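Drawer on hutch desk won't stay shut / runner replacement

Forum > Furniture repair > Desks and storage

cledwyn_h
Posts: 1,635

I have a desk with a hutch over it, pale grey wood-grain laminate, one drawer on the right under the top. White front, light wooden box. The drawer creeps open by a finger's width over the course of a day, and if the floor is walked on heavily it goes further. Runners are the white epoxy-coated type with a single nylon wheel each side. No maker's mark anywhere that I can find. The seller's paperwork says Serwood, but I think that is only the shop.

What I have checked so far:
Screws on the cabinet side are tight.
Wheels turn freely.
Drawer box is square to within 2 mm across the diagonals.

I would prefer not to replace the runners if they can be adjusted. Floor is tiled.

gilmartin_joinery

Put a level on the desktop, front to back. Roller runners have a slight dip at the rear which holds the drawer closed under its own weight. If the desk leans forward by more than the dip, the drawer will roll out. Tiled floors are rarely flat, and a desk that was level in the shop proves nothing about where it stands now.

Do this before taking anything apart.

minttu_s

Agree on the level, but check the rear wheel stop as well. On cheap runners the dip wears flat where the wheel sits. Take the drawer out, wipe the channel with a dry cloth and run a fingernail along the last 24 mm. You should feel a step down. If it is smooth, the runner is finished and packing up the feet will only hide the fault.

cledwyn_h

Level done. Bubble is off towards the front, though still touching the line. Step in the channel can be felt on the left runner and barely on the right.

Photo of the desk attached, drawer fully out. The recess to the right of it is the gap I am asking about next: is there enough room to get a screwdriver in without moving the desk?
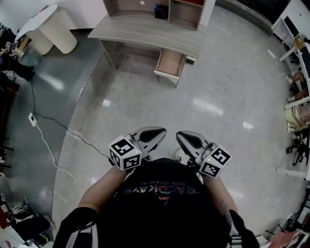 Reply 5
egan_m

Hard to judge depth from that, the recess is in shadow. Measure it. A stubby driver with a bit fitted needs more room than people expect, and you have to allow for your knuckles.

Looking at how far the drawer comes out, I would also take the weight off it before leaving it open like that. Roller runners carry their load badly at full travel and the front screws work loose in chipboard. If yours is chipboard, that may be half of your problem.

Reply 6
gilmartin_joinery

He has said the screws are tight. A forward lean and one worn step are enough to explain it. Pack the front feet first. Thin plastic shims, one each side, then check the level again side to side so you have not put a twist in the carcass. With a hutch on top, twist shows up quickly as shelves that no longer sit flat.

Reply 7
minttu_s

I disagree with the order. The right runner is worn by his own account. Shim the desk and the drawer will stay shut until the left one wears too, and then he does the whole job again. A pair of runners costs less than a decent lunch. Replace both, never one, and then level the desk.

Reply 8
gilmartin_joinery

Shims cost nothing and take ten minutes. If it works he can order runners at leisure.

Reply 9
tdaly

Whichever you choose, clear the hutch shelves before tilting the desk. Small boxes slide first. I lost a tin of panel pins down the back of mine in August and was finding them until Christmas.

On the runners: Irkisden do a plain roller pair that fits most of these. Measure the closed length along the cabinet part. The drawer box may be shorter than the runner it was sold with, so its own length is no guide.

Reply 10
cledwyn_h

Thanks all. Recess measured: stubby driver goes in, ratchet does not. I have shimmed the front feet and the bubble is now central. Drawer stays shut when left alone but still moves if the desk is knocked.

Ordered a pair of runners anyway. Will keep the shims in.

Reply 11
minttu_s

Mark the old screw positions in pencil before you take the cabinet parts off. The new holes may be slightly out from the old ones, in which case plug the old ones with glue and a matchstick and leave overnight.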